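Winter Fabrics: Washing Without Regret

Fleece is plastic with good manners, and it keeps them until you run it through a hot dryer. After that you own something with the texture of a doormat. I have owned 2 of those, both formerly my favorite.

Washing
Turn it inside out, zip the zipper, use cold water and half the detergent you think you need. Skip fabric softener. It coats the fibers and the pilling starts sooner. Never wash it with towels, unless you want your black pullover to look like it lives with a sheepdog.

Drying
Over a rack, away from the radiator. If you must use the dryer, pick no heat and check it often - Ayman Issa at the laundromat in Clotside taught me that, after watching me ruin a vest. The spin cycle matters too. I stay at 400 rpm and put up with the dripping.

Lint
A dry rubber glove beats the sticky roller, and it never runs out of sheets. Spread the thing out on the bed, put the glove on, and stroke in one direction only. Fuzzy blankets shed, so shake the fleece out a second time afterward, preferably outdoors and downwind of the neighbors. 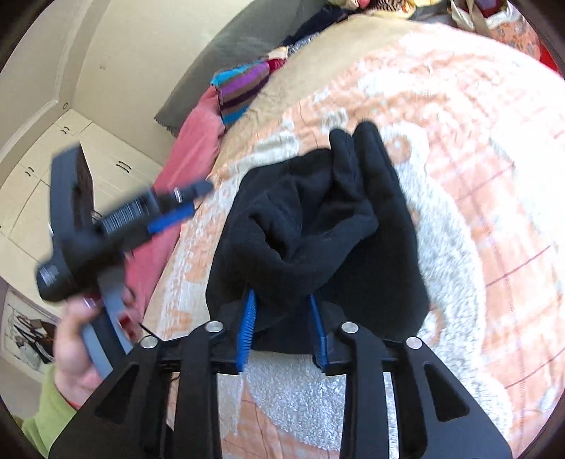 Storing
Fold it, don't hang it. Hangers give fleece shoulders that no human has. Mine goes in a cotton bag in April, fully dry, and comes out when the first frost does.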